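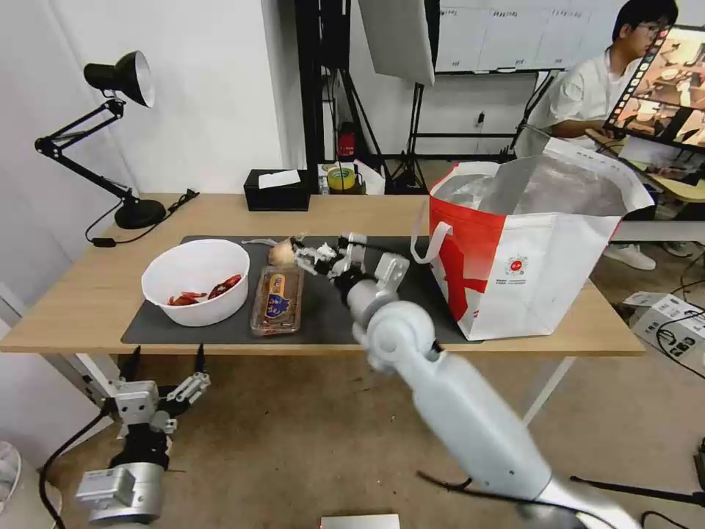
How Scientists Listen to a Volcano

A volcano makes the ground shake long before most people would notice anything. The shaking is usually too weak to feel. Scientists measure it with an instrument called a seismometer.

What is a seismometer?

A seismometer has a heavy weight inside it, hung on a spring. When the ground moves, the case of the instrument moves with it. The weight tends to stay still. The instrument measures the difference between the two and turns it into an electrical signal. A computer draws the signal as a wiggly line. A flat line means quiet ground, and tall wiggles mean strong shaking.

Most seismometers are buried in a shallow hole or set on solid rock. Wind, traffic, and even cows walking past can shake the ground, so burying the instrument cuts down on unwanted signals, which scientists call noise.

Why does a volcano shake?

Melted rock that is still underground is called magma. Magma takes up space. When it pushes upward, the rock around it has to bend or break. Breaking rock makes a small, sharp earthquake. On the computer this looks like a sudden spike that fades away in a few seconds.

Magma and hot gas moving through cracks can also make a steady hum called volcanic tremor. It can last for minutes, hours, or days. On the computer it looks like a thick, fuzzy band.

How do scientists find out where the shaking is?

One seismometer cannot give an exact location. Several are needed, placed at different points on the volcano. An earthquake sends out waves in every direction, and they reach the closest instrument first. Scientists compare the arrival times and work out where the waves began, including how deep.

Mount Undura is 3012 meters high and has 6 seismometers. The station highest on the mountain is called Damia. The one at the bottom, next to the road, is called Rankin. If Damia records an earthquake before Rankin does, the earthquake probably started nearer to the top.

In one week the Undura network recorded 264 earthquakes. Only one was strong enough for people in the town of Fister to feel. The deepest began over 40 kilometers below the surface.

Does more shaking mean an eruption is coming?

Sometimes. Magma can rise, stop, and cool underground without ever reaching the surface. Scientists therefore check other things too. They measure whether the ground is swelling, using satellite receivers and tiltmeters — instruments that detect very small changes in slope. They also measure the gases coming out of the volcano. If several of these measurements change together, an eruption is more likely.

Words to know

Magma: melted rock under the ground.
Lava: melted rock that has reached the surface.
Tremor: a long, steady shaking.
Noise: shaking that does not come from the thing being studied.
Network: a group of instruments that work together.

Try it

Put a cup of water on a table. Tap the table gently near the cup, then tap it from farther away with the same force. Watch the surface of the water each time and write down which tap made larger ripples.

Written by Shuk-fan Hung. Checked by Nicanor Leiva.
Last updated 2020-11-18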